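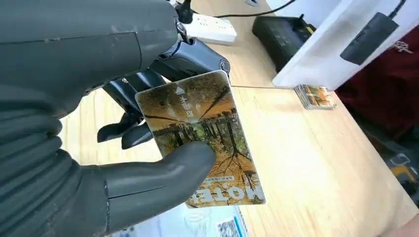

About Bullside

Bullside is a footy site. Aussie rules, mostly the second tier and the country leagues, with as much depth chart talk, injury gossip and draft guessing as we can fit around day jobs. Based in Tretuvville. Been going 8 seasons now.

Started as an email. I-hsuan Tsao used to send a team-by-team ruck preview to a few mates before round one, way too long, nobody had asked for the hitout numbers but they got them anyway. The mates forwarded it. By the third year there were 3000 people on the list and the thing kept bouncing out of work inboxes, so it became a website. Same previews, same length, slightly better spelling.

What we cover

Men's and women's senior football, reserves when it matters (it matters more than people think in June, when half the senior list has a hamstring). Under 18s in the lead up to the draft. Finals get daily coverage. Pre-season gets more than it deserves.

The regular stuff:

Line by Line. Our pre-season series. One line of the ground at a time, backs, mids, forwards, rucks, every club in the comp. Who starts, who's pushing, who's been moved to half back because there's nowhere else to put him.

The Bench. Weekly selection column, goes up at 6 pm when the teams drop, or a bit after if the clubs are late. They are often late.

Long Way Home. Country football. Written by whoever drove out there.

Mailbag. Send us questions. Umpiring questions go to the bottom of the pile.

Who we are

I-hsuan Tsao, founder and editor. Played as an undersized back pocket, then coached juniors, then did her knee in a parents v kids match and took up writing. Handles the ruck and defence coverage and has the final say on headlines. Grew up in Tretuvville, still lives three streets from the oval.

Sitthichai looks after stats and draft. Goes by the one name on the site, always has. He charts games by hand off the replay, pressure acts, spoils, second efforts, the stuff that doesn't turn up in the free numbers. If you see a figure in one of our articles and wonder where it came from, it came from him and a very full notebook. He also built the site, so complaints about the menu on your phone go to him too.

Everybody else is casual. Some 40 people have written for us over the years. A few have gone on to bigger mastheads, one is now an assistant coach and won't return our calls during the season. Fair enough.

How we work

We go to training when clubs let us in. We don't publish anything a player says over the fence unless he knows he's talking to us. Injuries: if the club has confirmed it, we say so, if it's only something we saw (bloke jogging laps, strapping on the shoulder) we say that instead and leave the diagnosis to the doctors. No medical details for under 18s, ever, and no ratings out of ten for them either. They're kids.

Mistakes get fixed at the bottom of the article with a note saying what changed. We got a best and fairest winner wrong once and it's still up there, correction and all.

No gambling ads. We've been asked a lot. Readers asked us not to and we didn't want them much ourselves. No tips column with odds in it, either.

Money

The site is paid for by members and by one sponsor, Nisomon, who do club merchandise and training gear out of a shed on the industrial estate. They don't see articles before they go up. They have complained about one, to be fair it was about their away jumper, and the article stayed up.

Membership gets you the full Line by Line series, Sitthichai's spreadsheets and the comments section. The Bench and Long Way Home are free for everyone and will stay that way. If you play, coach or umpire in a junior comp, email us from your club adress and we'll sort you a membership for nothing.

Write for us

Yes please. Especially if you're in a part of the country we don't get to. We want match reports, club histories, long interviews with the bloke who's run the boundary for thirty years. We don't want power rankings, have plenty of those.

Send a short pitch, not the whole piece. Couple of lines on what it is and when you could file. We pay for everything we run, not heaps, and we pay within the month. Photos welcome if you took them yourself and the club is okay with it. First timers get a proper edit from I-hsuan, which can sting a bit but people do tend to come back.

Getting in touch

Email is best. Use the contact form, pick the right box (Editorial, Membership, Corrections) and it'll go to the right person. During finals allow a few days. Clubs wanting to send team lists, earlier the better, plain text, please not a photo of the whiteboard.

Were also at most Tretuvville home games, outer side, near the scoreboard. Come say g'day.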